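Manipulation Lab, Unit 4: Looking After the Tabletop Cell
Course notes, Heloísa Batista

Read these before your bench slot. The Gumau cell is shared by four groups, and most lost time comes from the cable and the gripper, so we start there.

4.1 Before power-up

Check that the base clamps are tight and that the table hasn't been pushed out of line with the stand. Wipe the tabletop with a dry cloth. Then follow the cable by hand from the wrist back to the connector and feel for kinks.
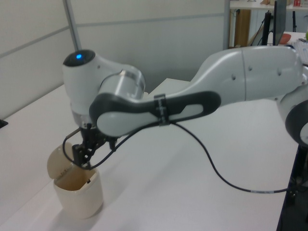 Cable slack is the setting people most often get wrong. Too little and the wrist pulls on the connector at full reach; too much and the loop drags objects along with it. The strap goes near the middle of the forearm, and the cable should hang from it in a long loop like the one on the table under our arm. Leave 40 cm free past the strap. After any change, jog the wrist through its range at 20 percent speed and watch the loop the whole way.

4.2 Gripper

Open and close the fingers five times with nothing between them. If one finger lags, stop and check the bracket screws before touching the software. Alcides Teixeira keeps the hex keys in the Marnon drawer. Record the open position in the log; if it has moved since the last entry, redo the zero.

4.3 Test task

The test is paper into bin. Crumple a half sheet, set the bin upright with its lid open, and run the pick program from the home pose.

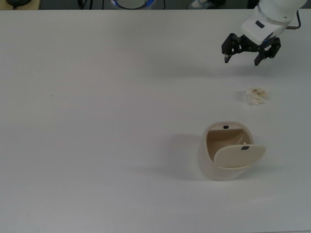

Run it 20 times, moving the paper by a hand's width between runs. Write down misses by type: no grasp, dropped on the way, hit the rim. Rim hits usually mean the bin pose is stale, so teach it again and repeat the set.

Logs are due Thursday. Questions about the zero procedure go to Tainá Fontes.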